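Lorkis grasp paper, does the number hold up?

tokarz_fan
Posted Jul 28, 2018
They claim 13 failures in 1089 grasps on a cluttered bench. I don't buy it. Who reset the objects between tries?

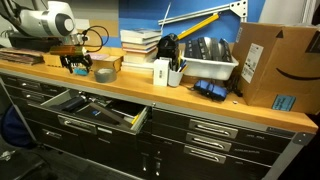 And if the same person picked the targets, the failure count means very little to me.

padton40
Disagree. The targets were drawn at random, see the appendix.

tokarz_fan
Random from a list of 40 they wrote themselves. Show me a second lab.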